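**March, notebook 2 – dye fading / lightfastness**

8:40. Bench cold again, heater on. Window rack swatches pulled and brought in before anyone else got here. Left the control set in the drawer wrapped in black paper, didn't open it.

Where we are: madder on wool is fine. Weld on wool fine-ish, a bit flat. Weld overdyed with indigo on cotton is going blue, as Morag said it would. The yellow leaves first and you end up with a sad teal turning to plain blue. Need to decide if we keep chasing that green or drop it from the Ekora order.

Bath log, from yesterday's pot:

- scoured cotton, soda ash, rinsed until clear
- tannin overnight, lid on
- alum mordant, 16% weight of fiber (was 12 last time, Nilmini wants it higher)
- weld bath kept under a simmer, pulled after 2 hours
- one dip indigo, aired, second dip for half the skeins only

Forgot to label the second-dip skeins until they were on the rail. Pretty sure they're the ones with the knot at the left. Put tags on now. DO NOT do this again.

pH strips are nearly out. Nuwan has a meter at home he says he'll bring in, ask him again. 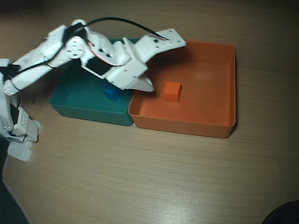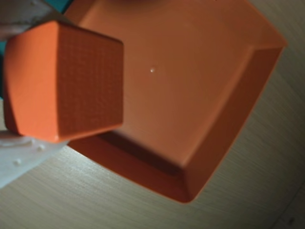
Orange is the next headache. Soledad wants one for the Setum cushions that holds up in a sunny room, and madder over weld has the same problem as the green – weld goes, you're left with brick. The brief she gave me just says "warm orange", useless, so for a target I'm going with the bright, saturated orange of that cube with the rounded corners. Mind the surface though: the side with the fine grid texture looks a shade darker than the smoother one, and we'll get the same thing between the twill and the plain weave. So judge each cloth against its own control, never twill against plain. Light from the north window only.

Ideas for the orange, not in order:

- skip weld, try onion skin under madder (won't last, but cheap to check)
- coreopsis with a bit of soda ash after. Tanvir got a strong orange on silk this way, no idea on cotton
- madder alone, chalk in the bath, keep the temp down. Probably too red
- osage, if Zuccaro still have sawdust. Call them

Water: the Grallard filter cartridge is overdue. Madder came out duller in the last pot than in the one before and I think it's iron. Run one small skein in bottled water next to one in tap, same pot size, same everyting else. Should have done it weeks ago.

11:15. Talked to Morag on the phone. She thinks the tannin is the weak spot, that oak gall gives a cleaner base than the sumac we've been using. Sumac leaves a yellow cast of its own which then fades too, and muddles the reading. Fair point. Ordered gall powder, put it against job 981.

Afternoon: washed the first-dip skeins. Lots of blue in the rinse, more than I'd like. Either the vat was tired or I didn't air them long enough between rinse and hang. Vat smelled right, color was a bit more blue-green than yellow-green. Fed it, lid back on, leave it alone untill tomorrow.

To do: new rack cards, cut twill strips, gall test, tap vs bottled, ring Zuccaro re osage, meter from Nuwan.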